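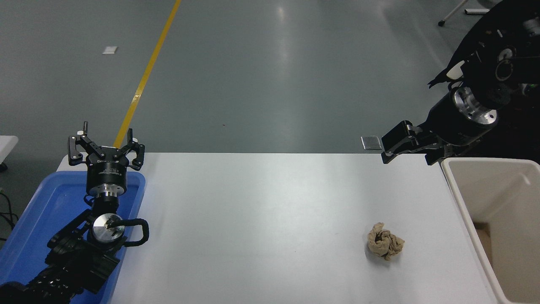 ## Hunt Street crosswalk: four weeks of the kids' safety program

**remo_ammann** wrote:

So the school zone program on Hunt Street has been running for most of July and I have the handout in front of me. It says 1,535 coloring books went out. Flekorham has one elementary school. My daughter has four of the books, and she's eleven.

Meanwhile the paint on the crosswalk is still gone. If you know where it used to be, you can sort of feel it with your feet.

**kfkwok** wrote:

I'll stick up for the coloring books. My son now yells "LOOK LEFT" at me every time I back out of the driveway. It's awful and I think it works.

Agree on the paint. I called the city in the spring and got a ticket number, 121. I called again and got a different one, so I assume I'm making progress.

**wingsze_k** wrote:

Can we separate the two things? The program money is a grant for education. It can't be spent on paint. I sat through the whole meeting where they explained this, with slides, and the slides were not short.

**remo_ammann** wrote:

> It can't be spent on paint.

Did anyone at the meeting ask who the paint person is?

**wingsze_k** wrote:

Yes. Reltis has the striping contract. They do the arterials first, and Hunt isn't one. The man from the city said "late summer" in the voice my dentist uses. 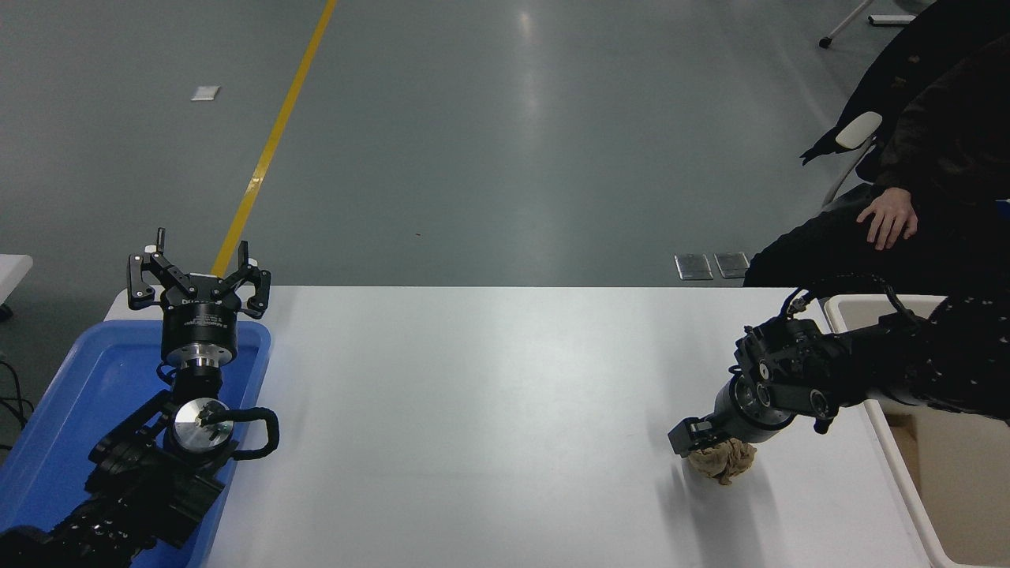 He also said the speed limit signs by the school are going to be moved closer to the corner, where drivers coming down the hill can see them before they've already passed the gate. That part I liked. The current one is mostly inside a maple.

**Saturnino E.** wrote:

Unpopular opinion, I'd leave the paint off. People slow down when they aren't sure what's going on. I drove a delivery route for 19 years and the fresh, bright crosswalks were where everybody floored it.

**kfkwok** wrote:

Saturnino, you can't run a school crossing on confusion.

**Saturnino E.** wrote:

Have you seen drop-off?

**szuyu.au** wrote:

I help at the crossing two mornings a week during the school year. Drivers do stop better when there's a person in a vest. They stop worse when the person in the vest is me, since I'm short and the parked vans hide me. What I'd like is roughly 50 feet of no parking on the Toma Avenue side. It's a sign and a post.

**wingsze_k** wrote:

That would have to go through parking, which is a different department.

**remo_ammann** wrote:

Of course it is. Szu-yu, if you write it up I'll sign it. I can do the back page too, I have plenty of crayons.

**szuyu.au** wrote:

Draft is half done. I'll post it here tonight. Does anybody have a picture of the maple?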